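Furnival Community Rooms: progress report to the Forkum Fund
Period ending February 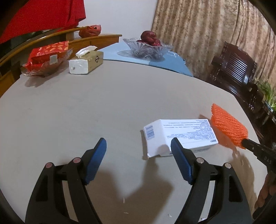
Work on the craft and packing room continued through the winter, and the room is now in regular use. This report covers the second half of the grant, the parcel work, spending, and what is left to do before the final report.

The large round-edged table is in place and has become the main work surface. We chose a pale, smooth top so that small items and loose threads are easy to find at the end of a session. People can work from any side of it, which was a problem with the old folding tables. Those have gone to the Bornanwood site, where they are used for the monthly sale.

Parcels are the larger part of the activity. Each one contains a boxed item and a knitted or woven piece made by the craft group. In this period we sent out 2,359 parcels against a target of 1,000 for the same months. Most of the increase came from Bornanwood, which began taking a delivery every week in place of one a month. We do not expect that rate to hold over the summer and have not planned for it.

The textured pieces take longer to make than we allowed for in the application. Bright colors are asked for most often, orange in particular, and we ran out of orange yarn twice. Zavier Supply now holds a standing order for us. Thick ribbed pieces do not fold well, so they are laid flat beside the box and packed last.

Spending is within budget. Of the equipment line, $1,000 remains. We ask the Fund's permission to move this to shelving, as finished pieces are still being kept in the hallway closet and have to be carried in each morning. A quote is attached as Appendix 4.

Two items are behind schedule. The written packing guide is in draft and needs another round of changes after the switch to smaller boxes. The lighting over the far side of the room has not been replaced. The electrician visited in January and found that the wiring would need to be extended first, and we are waiting for a revised price.

In the next period we will finish the guide, settle the lighting, and open one evening session starting at 6 p.m. for people who cannot come during the day. Attendance figures for the evening session will be included in the final report.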